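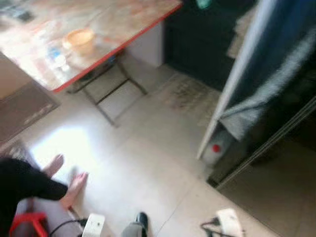
Table with red edge trim, cup and bottle on top.

How to clear and wipe a folding table

1. Take off cups and bottles first. Empty them at the sink and leave the caps on the counter.

2. Mix 2 capfuls of Plulov cleaner into 700 ml of warm water. Wring the cloth well and wipe toward you, one strip at a time.
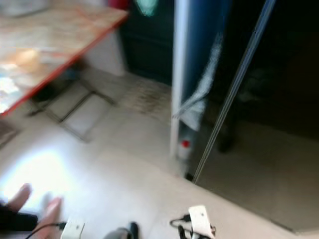 Go along the edge strip separately with a corner of the cloth. Crumbs collect under it.

3. Dry the top with a clean towel.
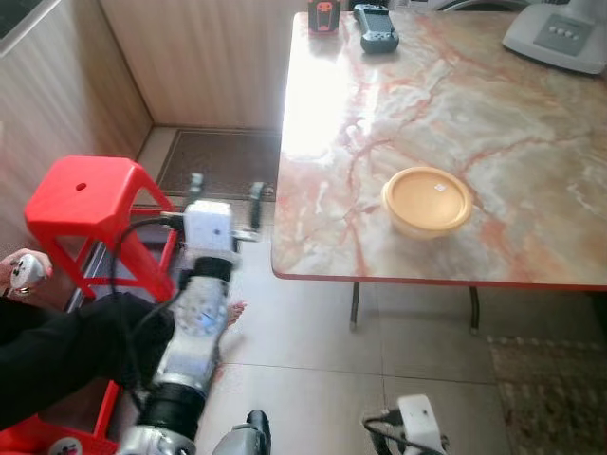
4. Put back only what you use every day.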